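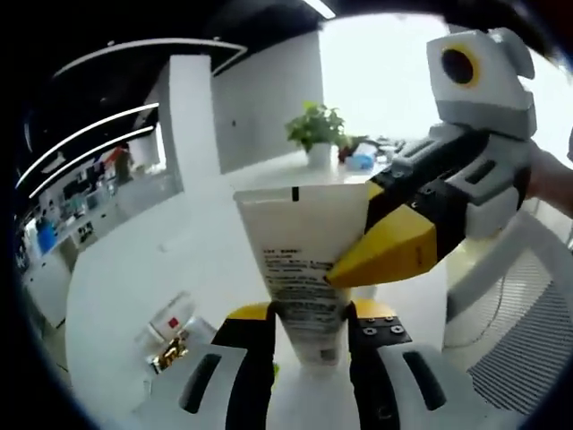 Ragnheiður Lykkegaard reckons you can tell everything about a person's schooling by where they squeeze a tube. She learned to start at the flat end and work down, her brother learned to grab the middle, and she says the two of them still can't share a bathroom at 70-odd.

Chapter 4
Tubes, Crimps and Shoulders

I've pinched Ragnheiður's theory for my own classes because it gets people arguing, and an argument is a good way into packaging. So before you read any further, go and find a squeeze tube. Sunscreen, hand cream, whatever's rolling about in the bottom of your bag. Mine's a plain white one, the least glamorous tube you ever saw, and I'm very fond of it.

Start at the flat end. That's the crimp, or the end seal if you're talking to a supplier, and it goes on last. The tube gets filled through its wide open end with the cap already in place, and then the walls are pressed together and sealed. (I'd been teaching for 8 years before a student asked me which end the stuff went in. I'd never thought to say!)

Look along the crimp for a small dark mark. Plenty of tubes have one. It's called an eye mark, and a sensor on the filling line reads it so the tube can be turned to face the right way before it's sealed. Without it you get the label wandering off round the side, and a seal running at an odd angle to the printing.

Then there's the fine print, which gets crammed in wherever the designer had room left over. We'll spend most of section 4.6 on that, with the Famoleo and Celgate labels laid out side by side -- bring your reading glasses.

Keep your tube handy for Activity 4.1. You'll be squeezing it in three places, near the crimp, at the middle and down by the shoulder, and jotting down how the walls behave each time. Do it over a sink, please.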